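Jemby Community Kitchen: Container Return Program FAQ

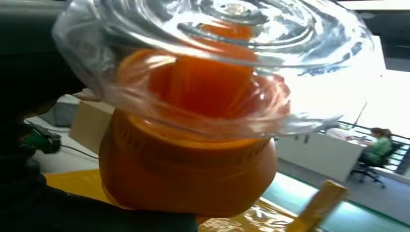 Who may take part?
Residents of Clirkville and Lenihan may register at the front counter. Registration is free of charge.

How many containers may I borrow?
Each household may hold 17 at one time.

When are they due back?
Within 2 weeks of collection. Renewals are not available over the January closure.

Is a deposit payable?
No. A replacement fee applies to unreturned items.

May I return containers unwashed?
Please rinse them and remove labels. Full sanitising is carried out on site.

Whom do I contact about my account?
Enquiries should be directed to Dace Venckus, Program Officer, extension 1438.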